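Getting marks off white worktops and painted shelves

I put off cleaning our white shelves until February, when the light comes in low and shows up everything. Start with warm water and a drop of washing-up liquid, and leave the scourer in the drawer — it dulls a matt finish for good.
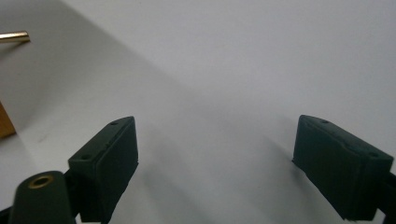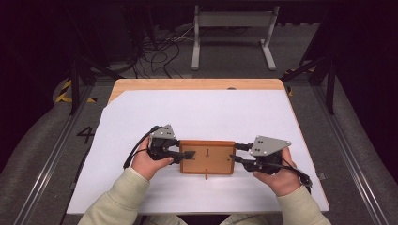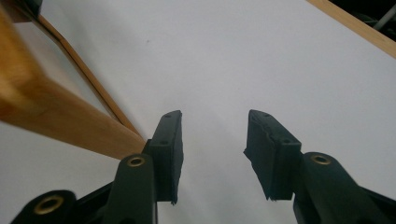

Bicarb paste is my next step, left on for 3 minutes and wiped off with a soft cloth (old T-shirts are perfect!). Tea rings usually give up at that point. For one tiny dark speck on a big white surface, like the one in the last photo, I'd use a damp cotton bud and leave the rest alone. Troels Overgaard swears by toothpaste, but it left a shiny patch on my shelf, so try it somewhere hidden first.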